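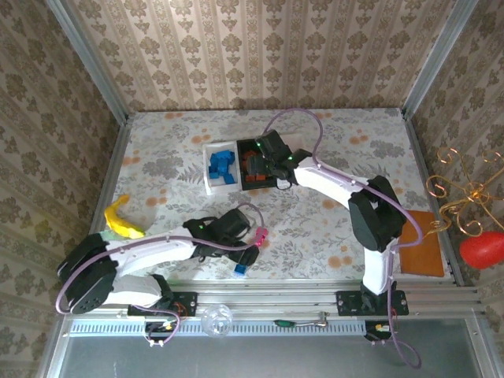

图片来源:Benedikt Heitmann

工单 854:墙纸上面对得上花,越往下越错位,干了以后接缝还张开
提交渠道:网店留言,后转电话和邮件
产品:Lindis 系列纸基墙纸,花距 500 毫米;Vultalach 粉状墙纸胶
经销商:Sleiman
状态:已解决,留档
记录人:Fostley 售后支持组

先跟各位读者说一声,这张工单原本是内部记录,客户看完之后主动说可以公开,还嘱咐我们不要把他折腾的那几晚省掉,说别人看了心里会好受一点。我们就照办了,只去掉了姓名和地址。文字有点长,我这个人写记录一向啰嗦,同事们也劝过,劝不动,请大家泡杯茶慢慢看。

【客户最初的留言】

你们好。五月里把卧室重新贴了一遍,买的是 Lindis 的竖条纹带花的那款,米色底,褐色的花。我以前贴过出租屋的纯色墙纸,自认为不算外行。这次窗户对面那面墙,从天花板往下看,花是对得好好的,到了胸口那么高就开始差一点点,到踢脚线的地方,一朵花的左半边和右半边已经明显不在一个高度了。我当时想,也许干了会缩回去。结果干了以后没有缩回去,接缝倒是张开了,白天从侧面看能看见一条细细的墙底色。我爱人说像衬衫扣错了扣子。请问是不是纸裁得不准?还有没有救?剩下的墙我不敢贴了。

【第一次回复】

您好,先谢谢您写得这么仔细,连从哪个高度开始错位都告诉我们了,这对判断真的很有帮助。衬衫扣错扣子这个说法我们组里传了一圈,以后培训大概都要借用。

您先别急着撕。墙纸在墙上待着不会跑,撕下来反而容易把底子也带坏。麻烦您方便的时候帮我们看几样东西:

一、每卷外包装标签上的批号是否一致。标签要是扔了,看看纸背面靠边的地方有没有印字。
二、剩下的纸请摊平在地板上,两幅并排,从头到尾对一遍花,看干纸是不是也会错。
三、胶是怎么调的,放了多少水,搅好以后等了多久。
四、刷好胶的纸,上墙之前放了多久。每一幅是不是差不多。
五、墙面原来是什么,刮过腻子没有,有没有上过封底。
六、第一幅纸贴的时候,有没有吊线或者打水平仪。

照片也请拍几张,正面一张,接缝处侧着光拍一张。不用拍得漂亮,手机就行。

这里插一句给旁的读者。像文首照片后墙上那样的花色,奶油底上有竖条纹,又有成排的褐色大马士革花,是对贴的人要求比较高的一类。竖条纹会把歪斜放大,花会把上下错位放大,两样加在一起,小毛病都藏不住。碎花或者素色的纸,同样的手艺贴上去,您可能住到搬家都看不出来。所以客户说自己不是外行,我们是相信的,他只是以前没有遇到过这么较真的花色。

【客户第二次来信】

照你们说的都看了。

批号一样,几卷都是同一个。剩下的纸摊在客厅地板上对了一遍,猫走上来两回,不过还是对完了。干纸从头到尾完全对得上,一点都不差。那看来不是纸的问题,我先收回裁得不准那句话。

胶是 Vultalach,按包装上写的比例调的。不过我家的量杯刻度磨掉了,我是用一个旧水壶量的,里面到底多少水我现在说不准。

上墙之前放了多久,这个不好意思,没有看表。反正刷完胶折起来,忙完手头的就贴。

墙以前是乳胶漆,旧的,我用砂纸打了一遍,没有上封底。

第一幅是贴着门框边开始的,门框是直的,所以没有吊线。

照片附上了。侧光那张是早上拍的,最明显。

【内部讨论】

照片看过了。接缝张开的宽度上下比较均匀,说明大概率是整幅纸干了以后横向收缩,和纸本身歪不歪关系不大。上下错位则是逐渐加重的,从上往下一点点攒出来,很像相邻两幅纸伸长的程度不一样。

纸基墙纸刷胶以后会吸水,横向胀得多,竖向也会胀一点。只要每一幅胀得一样,花照样对得上,贴完一起干、一起收,问题不大。怕就怕有的泡透了,有的没有泡透。泡透的那幅已经胀够了才上墙,没有泡透的那幅上了墙还在继续胀,先起小泡,后来干了又收,缝就拉开了。

我请 Benedikt Heitmann 帮忙看了一眼,他在打样间待的时间比我长得多。他看完照片只问了一句:“他中间有没有去接电话?”我当时觉得这问题没头没脑,后来证明问得很在点上。

旧乳胶漆没有封底也要考虑。打磨过的地方吸水快,没有打磨到的地方几乎不吸,同一幅纸下面干得有快有慢。这会让接缝更难看,但单凭它解释不了上下错位。

门框当垂直线这一条先记着。老房子的门框我们见得多了,看着都是直的。

【电话记录,晚上七点多】

客户下班以后打过来,聊了挺久,背景里能听见猫。主要内容整理如下。

问他贴那面墙的时候中间有没有被打断。他想了一下,笑了,说有。第二幅纸刷好胶折起来以后,他母亲来电话,从降压药聊到表弟的婚事,他看通话记录,聊了超过 20 分钟。挂了电话觉得胶快干了,赶紧往墙上贴。第三幅是心里着急,刷完几乎马上就贴了。问题最严重的正是这两幅之间。

问他贴的时候有没有往下拽。他说有,第二幅上墙以后软塌塌的,有点重,他怕它掉,就用手掌从上往下使劲抹,抹的时候感觉纸在跟着走。这个也对得上。泡得太久的纸很软,往下一抹就会拉长,上面还在原位,到踢脚线那里就多出来一截。

问他旧水壶的事。他去厨房把水壶装满水,又找邻居借了个带刻度的量杯量,我在电话这头听着倒水的声音。结果是水壶里的水比他以为的少 400 毫升。也就是说胶调得偏稠。偏稠的胶水分少,纸吸得不匀,滚筒也推不太动,边上容易漏刷。接缝处粘不牢,干的时候一收就张开了。

又请他找根线,下面绑个重一点的东西,从门框上沿垂下来看看。他绑了一把剪刀。线停稳以后,下端离门框有一条看得见的缝,上端是贴着的。门框是斜的,他说住进来这么多年头一次知道。

【初步判断】

纸没有问题。毛病是几件小事叠在一起:

相邻两幅浸润时间差得太远,一幅过头,一幅不够;
泡过头的那幅被往下抹长了;
胶偏稠,边缘吃胶少;
第一幅跟着斜门框走,后面每一幅都带着一点歪;
旧漆面没有封底,干得不匀。

我在邮件里跟客户说了,这里头没有哪一件是大错,单独出一件,多半也就过去了。他回信说,这下可以理直气壮地告诉母亲,电话要挑时间打。我们建议他不要这么说。

【处理步骤,发给客户的版本】

先处理已经在墙上的。错位最厉害的两幅要揭掉重贴,其他几幅如果缝不大,可以留着修。

揭纸。从下角挑起来,尽量顺着墙面往上平着揭,角度越平越不容易带下漆皮。揭不动的地方用海绵蘸温水敷一会儿。残胶一定要擦干净,摸上去还滑就是还有。

等墙干透。这一步最考验耐心,宁可多等一晚。

刷封底。薄薄一遍就够,砂纸打过的地方和没有打到的地方都要盖住。您那面墙旧漆很牢,不必再刮腻子。

吊线。别再借门框了,也别借窗框和墙角。用您那把剪刀也行,线停稳了,用铅笔轻轻点几个点再连起来。铅笔印要淡,浅色纸透得出来。

调胶。用有刻度的量杯,冷水,边搅边撒粉,撒完继续搅到没有疙瘩,然后照 Vultalach 包装上的时间静置,静置完再搅一遍。放在水壶里记忆中的那个量,请忘掉它。

刷胶和浸润。从中间往两边刷,边上多照顾一下。胶面对胶面折好,松松地折,别压出死印。纸背标签上写的浸润时间是多久就放多久,每一幅都一样。最好拿张纸条写上折好的时刻,夹在纸边上,贴一幅划掉一幅。手机调静音。

裁纸。Lindis 这款花距是 500 毫米,每幅裁长的时候要把对花的余量算进去,上下各留一点修边。裁之前先把整面墙要用的几幅在地上排好,背面写上顺序和朝上的方向。有的客户把其中一幅贴倒了,花乍看差不多,贴完总觉得别扭,过了好几个星期才发现。

上墙。对花要对在眼睛的高度。天花板那里和踢脚线那里如果差一丝,人不太会注意,眼睛的高度差一丝,天天看见。用刷子从中间往两侧赶,轻一点,不要从上往下拖。纸软得要往下坠的时候,请人在下面托一托。

压缝。等一小会儿再用压缝轮,轻轻过一遍。压得太狠会把胶挤出来,干了一条亮印。挤出来的胶马上用干净湿海绵点掉,别来回蹭,纸基的花怕蹭。

关窗。贴完当天不要开暖气,也不要对着吹风。让它自己慢慢干,第二天早上再看。刚贴完看到的小泡,大部分会自己平下去,别拿针去扎。

【可以留下的几幅怎样修缝】

缝小的,可以把纸边用湿海绵敷软,掀起一点点,用小毛笔往里送胶,再往缝的方向轻推,压住。推回来多少算多少,不要硬拉。还露底的地方,用和纸底色接近的水彩或者彩铅在墙底上点一点,颜色宁浅勿深。客户家里正好有孩子画画的彩铅,米色那支据说从来没有人用过,这回派上用场。

有人会问能不能用记号笔。我们不推荐,颜色会往纸边里洇,以后更显眼。

【关于补纸】

客户剩下的纸够重贴一幅,还差一幅。我们请 Sleiman 查库存,店里还有同批号的一卷。客户原本想自己付钱,我们也觉得该由他付,不过 Sleiman 那边说这卷外包装有点压坏,打了折给他。取货的时候他们还送了一个量杯。我要声明,这不是我们安排的,但听到以后大家都很高兴。

补纸同批号这件事想多说几句。同一款纸不同批次印出来,颜色会有细小的差别,单看看不出来,并排贴在墙上,光一斜就有了。买的时候请多买一卷,没有拆封的一般可以退,具体问您买纸的店。批号标签请撕下来收好,我自己是贴在电表箱门背后的。

【客户回报】

重贴完了。中间那两幅揭下来比想象中顺利,只有开关旁边带下来指甲盖大的一块漆,补了。

按你们说的写了纸条,每幅折好的时刻都记上。我爱人负责看表,比我严格,早一分钟都不让我动。吊了线以后才看出来,原来那几幅真的都有一点往右倒。好在留下的那几幅倒得不多,我在墙角那里找齐了,有柜子挡着。

今天早上开窗帘看了,缝合上了,花从上到下都是整的。踢脚线那儿有一处差一点点,我得蹲下去才能看见。我决定不蹲下去。

剩下那面墙下次休息再贴。谢谢你们,也谢谢那位问我有没有接电话的先生。

【收尾】

话已经转给 Heitmann 先生,他点了点头,又问了一句客户的猫有没有抓新墙纸。我去信问了,目前没有。

说明书里“浸润时间应保持一致”那一行字,原来排在背面靠下的地方,字号也小。已经提请编辑组在下一次改版时挪到前面。封底的说明也会补一句,旧乳胶漆打磨以后同样需要封。量水请用带刻度的容器,这句要不要加,组里还在商量,有人觉得说得太细像在教人做饭。我是赞成加的。

工单关闭。若剩下那面墙再有问题,客户可以直接回复本单,不用重新提交。

读者留言

老房子住户:看到门框那段,立刻去吊了一根线。我家的也是斜的。现在坐在沙发上老觉得整面墙往一边倒,有点后悔去量。

小满妈妈:请问无纺布的墙纸也要折起来放着等吗?

Fostley 售后支持组 回复 小满妈妈:您好,无纺布的一般是胶刷在墙上,纸不用浸润,直接上墙就可以。还是请以您那卷标签上的图示为准,刷子画在墙上的就是刷墙,画在纸上的就是刷纸。贴的时候有拿不准的,欢迎随时来问。

木木:我贴了一辈子墙纸,夹纸条记时间这个办法也一直在用。再补充一个,房间里冷的时候,胶和纸都提前拿进去放着,别从阳台上直接拿来就刷。

Wei:表弟的婚事后来怎么样了?

提交工单的人 回复 Wei:定下来了。剩下那面墙也贴完了,那天我把手机放在了邻居家。

Fostley 售后支持组 | 联系我们:请在网店留言或回复原工单 | © Fostley 版权所有 | 返回顶部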